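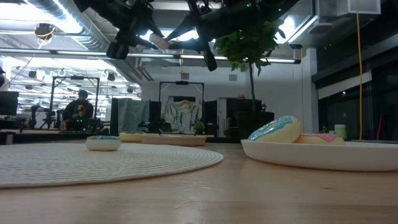 Project Report: Why the Left Arm Let Go

Rattana Sangkhawat
Table-setting project, second half

1. What we were supposed to do

The assignment was to get two overhead arms to set and clear a small dessert table. Pick things up, pass them from one gripper to the other if needed, put them down somewhere a reasonable person would put them. My part was the handover. I asked for the handover because it looked short on the task list.

The proposal promised 50 clean handovers in a row. We never got there, and this report is mostly about the reason, which lived in one line of a settings file and cost me most of August.

2. Setup

Both arms hang over the table and are run by Dovent, the lab's in-house control program. Dovent sends each arm its targets and listens to the grip force coming back. On top of that sits Stolirance, the tolerance checker written by last year's group (they were proud of the name). Stolirance decides whether a grip is good enough to trust. If it says yes, the other arm is allowed to let go.

The table had donuts on a plate, a woven placemat, a little bowl and so on. The donuts got all the attention from visitors and caused no trouble at all. The trouble was with the light-colored cylinder, which has to be held at an angle between the two grippers while one takes over from the other.

3. The fault

During a routine run the left arm opened its gripper before the right arm had closed. The cylinder dropped, hit the table and rolled off onto the floor. I wrote "operator error?" in the log, the operator being me, and started over.

It did it again that evening. Then it behaved for two days, long enough for me to tell my advisor that it was fixed. She asked what I had changed. I had cleaned the gripper fingers.

The third drop was worse. The left arm released early, and the right arm, finding nothing to hold, kept closing and moving toward where it thought the cylinder was. I had my hand over the table to catch the thing. The fingers closed on my sleeve. I hit the stop button with my other hand and everything froze, including me. I was not hurt. The cuff of the sweatshirt has a permanent crimp in it.

4. Finding it

After the sleeve we stopped all runs and went through the logs. There were 3,080 recorded grip readings from the handover step, and I plotted every one, first by time of day (I had a theory about the lights) and then by arm, which I should have done first.

The right arm's readings looked fine until just before each drop, when the same value came in over and over. The sensor had not measured anything new. Dovent was resending the last reading it had, with a fresh time stamp, whenever the connection stalled for more than 40 milliseconds. Stolirance saw a healthy grip force with a current time on it and approved the release. The healthy grip force belonged to the previous attempt.

The resend was there on purpose. A comment in the settings file reads "keeps the graph from going jumpy." The graph was very smooth.

I could reproduce the fault by wiggling the network plug at the base of the right arm's cable, and the plug turned out to have a broken clip. So there were 2 faults: a loose plug, and software that covered for it.

5. What we changed

Dovent now marks repeated readings as stale and keeps the original time stamp. The graph is ugly again.

Stolirance refuses a release on any stale reading and holds both arms still until someone clears it by hand.

The right arm stops if its gripper closes past the expected width without feeling contact. This would have saved the sleeve.

The plug was replaced. It was the cheapest part of the fix and the last one we got to.

Hands stay out from under the arms during a run, no matter what is falling. This was already in the lab rules, on the page I signed.

6. Results and what is left

Since the changes there has been no early release, but there have been plenty of holds, and each one interrupts the count, so the 50 in a row is still open. Most of the holds come from short stalls that used to be hidden. I would like to find out why there are so many. The network switch is shared with the Mulder bench and the Flavine project next door, and both groups have told me it isn't them.

The raw logs and the old settings file are in the project folder. Please don't load the old one.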